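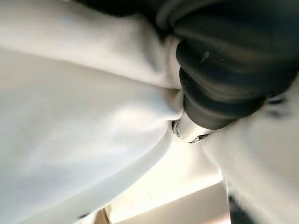
White curved surface, small silver metallic cylinder.

Plenix Marching Piccolo Stand, reviewed 8/21/26

The Plenix is a folding peg stand for piccolo and flute, sold by Tusstead. I used it through band camp and 2 parade rehearsals. The base opens to three legs and locks with a quarter turn. On flat turf it held the instrument upright in light wind. On bleacher planks it rocked, and one leg kept finding the gap.

The peg fits a standard bore and has a felt sleeve that can be replaced. Folded, the stand goes in a jacket pocket. The lock stiffened after some 70 openings and needed a drop of key oil.

Kamlesh Semwal, our section leader, still prefers the older Rana for its wider feet. For field use I would buy the Plenix again. For the stands, get the Rana.

Sarla Tripathi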